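11 May 2019

Version 3 of Hustar is out and I've hardly left the chair since breakfast! I had promised myself I'd do the hedge. The hedge is still there.

For anyone who has wandered in from elsewhere, Hustar is a desktop search program. You point it at your folders, it reads everything inside them (letters, spreadsheets, old emails, the lot) and then finds things as you type. I've used it since the second beta and I'm very fond of it, warts and all. The big wart was always the index, which had to be rebuilt from scratch if you so much as renamed a folder. Leif Bergmann has been promising a proper fix on the forum for ages and now he's done it. I renamed my whole "House" folder just to see. The results caught up before I'd finished typing "boiler".
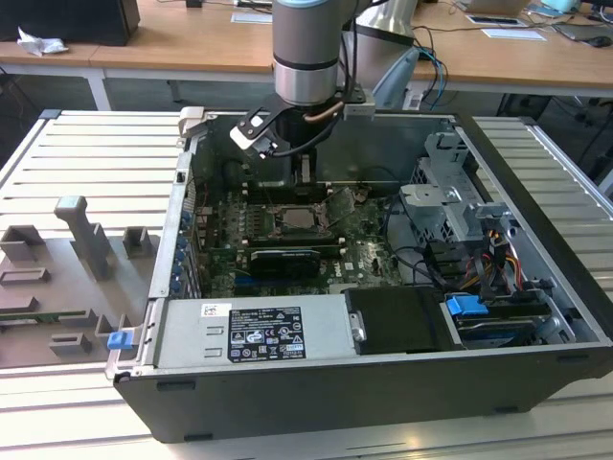

Dell tower on its side with the panel off.

The other thing I'm thrilled with is saved searches. You type what you want once, give it a name, and it sits in the left-hand list and keeps itself up to date. So far I've made Unpaid, Allotment, Anything From Blažena, and one called Where Is It, which finds every file I've touched this month and not put in a folder. There are 800 files in that last one. I had no idea I was that untidy, but at least they're all in one place to be looked at, and I've been happily dragging them about all morning with the radio on.

Blažena Malý rang while I was at it and we talked for ages about tags. She tags everything. I never do, I just put sensible words in the file name and hope. She's been on Sitix for years and says she'd miss the coloured labels too much to switch, and I do see it, they are lovely. But you can now give Hustar tags a colour as well, under Options and then Display (not under Tags, where I looked first, and second). I told her and there was a long silence and then some clicking, so I think she was downloading it.

A few small things I noticed, so that I remember them:

Preview pane now shows spreadsheets with the columns lined up. Lovely.
Ctrl and the down arrow jumps to the next match inside a long document. I shall use this constantly.
Searching for a word with an accent finds it with or without, so "Ondrejka" and "Maly" both behave. About time!
The icon has changed. I liked the old one with the lantern.

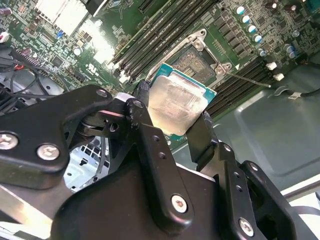 Can you keep the old index when you move up to the new version?
The old index isn't carried over. Hustar builds a new one the first time it starts, and your folder list and options stay as they were.

Mine was done by the time I'd drunk a cup of tea, and I let it get on with the job. Branislav Ondrejka wrote on the forum that his sat at the same point for so long that he gave up and restarted it, and then it went through without a murmur. He has a network drive in his list, though, and they've always been slow. Ertuğrul Altıntaş suggested leaving the network drive out for the first run and adding it afterwards, which sounds sensible to me. 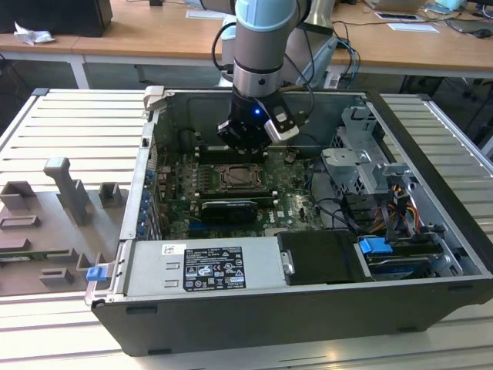 I also had a go with the Šimko add-on, the one that reads text out of scanned pages. I'd put it off for a year thinking it would be a fiddle. You drop it in the add-ons folder, tick the box, and off it goes! I fed it 5 pages of Gran's typed recipes and it got nearly everything. "Suet" came out as "suct" every single time, so now I have a saved search for suct and I can put them right as I find them. Her handwritten notes in the margins it ignored completely. Fair enough, I can't read half of them either.

One grumble. The window forgets its size if you close it while it's maximised, and comes back tiny in the top corner. I've posted about it and had 2 replies already, both from people who have the same trouble.

Žofie Hrnčiar is doing an evening on getting your files in order at the library in Prastcombe later in May, and I've said I'll go along and show Hustar for a few minutes. I need to make a practice folder first that hasn't got my bank letters in it. Tomorrow, perhaps, after the hedge.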